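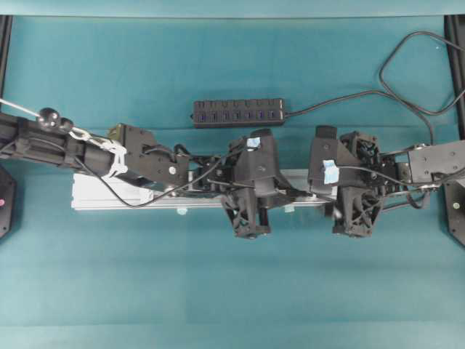
Refinishing a Painted Tabletop

Clean the surface with warm water and a few drops of dish soap. Wipe with clean water and let it dry fully.

Scuff the old finish with 220 grit paper on a flat block. Work with light pressure until the gloss is gone. Edges wear through fast, so give them two passes at most. Vacuum the dust, then wipe with a damp lint-free cloth.

Fill dents with a two-part filler. Once it is hard, level it with 180 grit and spot prime.

Apply the enamel with a 4 inch foam roller. Mix only what you need for one coat. For a top measuring 800 by 431 mm, a small tray is plenty. Roll across the short side first, then finish with long, light strokes in one direction. Leave the coat alone after 20 minutes, even if you see a flaw.

Sand between coats with 320 grit. Two coats cover most colors; reds and yellows may need three.

Keep heavy objects off the top for at least a week. Drying times vary by product, so check the can.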